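今天去了Curnetti的开放日，按看到的顺序记一下，分几条发。

1/
地方在园区靠里那栋，门口签到领胸牌，然后按组进。我在下午第二组，组里多是做产线集成的，也有学生。签到处说全天放300个名额，网上早就约满了，现场没有补票。

2/
一楼是展板和旧机型，走得很快，十分钟就过完了。展板上写Curnetti的机械臂业务最早是从Dinach那条包装线做起的，后来才转到柔性抓取。旧机型都不通电，可以摸。

3/
二楼才是演示区，分几个工位。每个工位旁边有个屏幕，放的是机器人自己的相机画面，讲解员让大家随便拍，截图也可以扫码存。我在拿取放置这个工位站得最久，下面几张都是这里存的。

4/
任务很简单：粉色软块和藤编篮子，抓、放。讲解员说选软的东西是故意的，夹紧了会变形，夹松了会掉，比抓硬方块能看出问题。 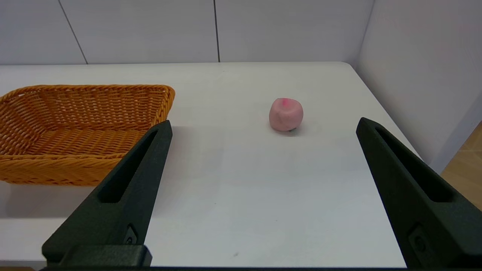
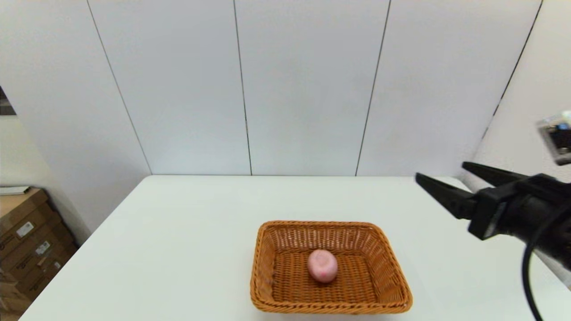
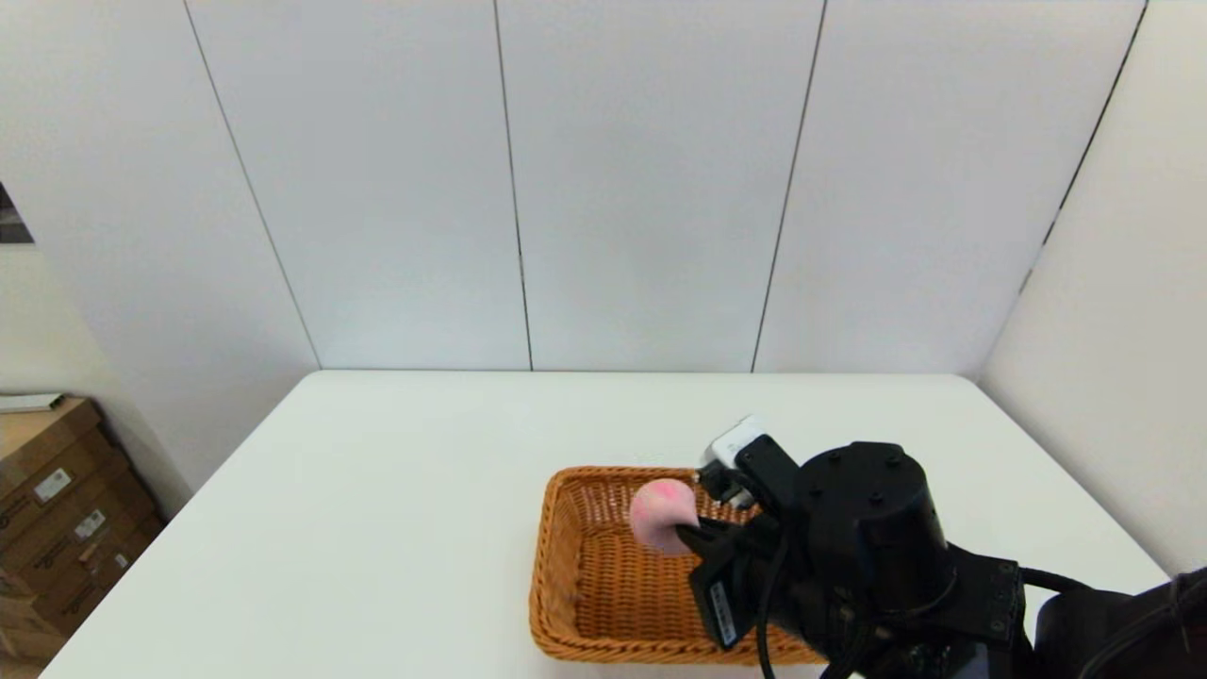 第一张是手腕相机，后两张是头部相机。三张都不是连拍，先后别当真。

5/
手腕那个视角里，两根手指一直在画面里，离目标多远看得很直观。头部视角能看到大半张桌子，但手臂伸过来会占掉右边一大块。讲解员说两路画面是一起用的，只留一路也能跑，效果差一些，差多少没给数。

6/
我问了训练数据。答复是这个任务一共录了300条示教，人遥操作录的，录的时候篮子的位置会换。没有说换物体的情况，后来有人追问能不能直接抓别的颜色，讲解员说没系统测过，不敢保证。

7/
速度不快。从伸手到松开，我数着比人手慢不少，中间还会停一下再往下走。旁边有人嫌慢，讲解员说演示模式限了速，隔着人不远，不会开到正常速度。

8/
控制软件叫Prutotness，界面很素，左边是画面，右边是关节曲线。急停按钮每个工位都有，开始前会让一位参观者按一次，确认能停，再复位。这一步做得比较认真，每组都做。

9/
另一个工位是Antoniadis的合作项目，给零件盒贴标签。排队的人多，我只看了后半段，没看全，就不评价了。

10/
问答环节留了24分钟，在三楼会议室。问得最多的是价格和交付周期，价格没报，说要看配置。有人问相机坏了一路怎么办，回答是会停下来报警，由人处理。还有人问线缆，说手腕附近的线垂着，会不会刮到东西。对方承认走线还要改，下一版打算收进去。

11/
给后面想去的人几条实用的：
胸牌出门要还，别带走。
二楼没有座位，全程站着。
想问技术细节的话去后面的组，前面的组时间卡得紧。
园区停车场满得早，坐41路到东门，下车走几步就到。

12/
下一次开放日据说在11月，还是网上预约。贴标签那个工位我没看全，到时候有名额会再去一趟。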